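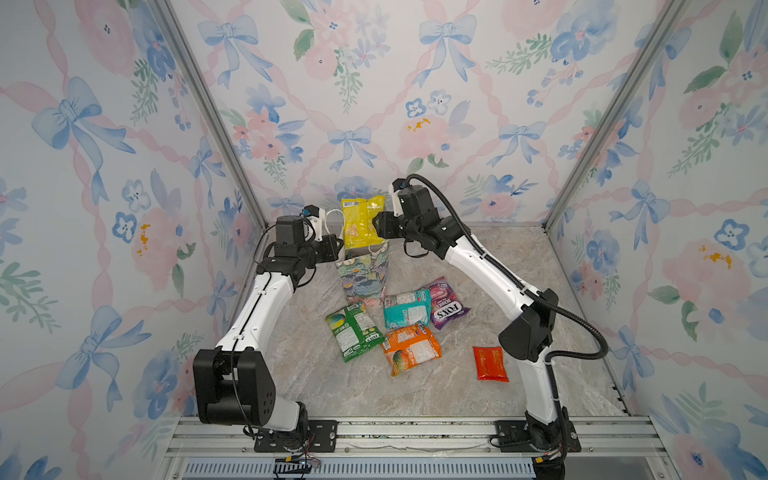
Bimanual bag packing: wrist view drifts after handover
Clumstead forum > Control and perception

torque_ripple
Running the Hakard stack on two arms, a camera on each wrist, policy at 15 Hz with action chunks. The task is snack packets into a gift bag, one arm on the handle, the other on the packet. On long rollouts the right arm starts aiming wide of the bag mouth. Joint tracking looks fine in the logs. I retrained on 200 episodes from the February set and it got slightly better, then stopped improving. Any ideas before I collect more?

kd_gain
Check timestamps first. Wrist frames on our Brustville cell were 115 ms behind the joint states and the policy had learned the lag. Everything looked fine until we changed the USB hub.

torque_ripple
Measured it. Skew is under one control tick on both sides. I also replayed the recorded actions open loop and the arms go where they should. 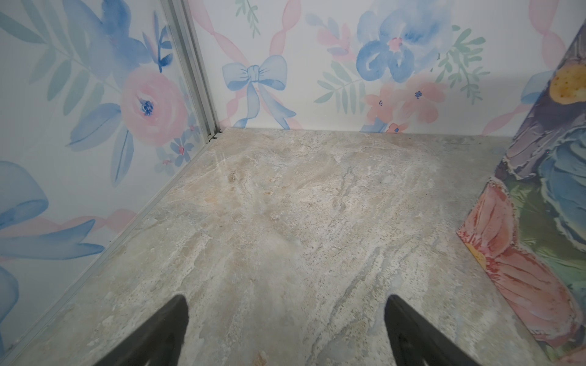 My other suspicion is the wrist encoder. With the gripper open over bare floor it gets marble veining and flowers on the walls, and the feature norms are as high as they are with a packet in view. I think it is keying on the wallpaper.

nullspace_ned
Then use a plain backdrop. You are asking the encoder to separate printed packaging from printed walls for no benefit.

torque_ripple
Disagree. A plain backdrop gets me a policy that works in front of a plain backdrop. The clutter stays.

kd_gain
With torque_ripple on this one – but one pattern in all 200 episodes is still one pattern. Swap panels between sessions or mask and recolor in augmentation. The Jireš loader has a hook for that, off by default.

nullspace_ned
Recoloring will wreck the packets too unless the masks are good. Ours were not.

torque_ripple
Masks are OK on the fixed camera, poor on the wrist. I'll freeze the wrist encoder, run 3 seeds and compare.

kd_gain
Log chunk overlap error while you're at it. I still don't buy that this is all perception.

Last edited 1st May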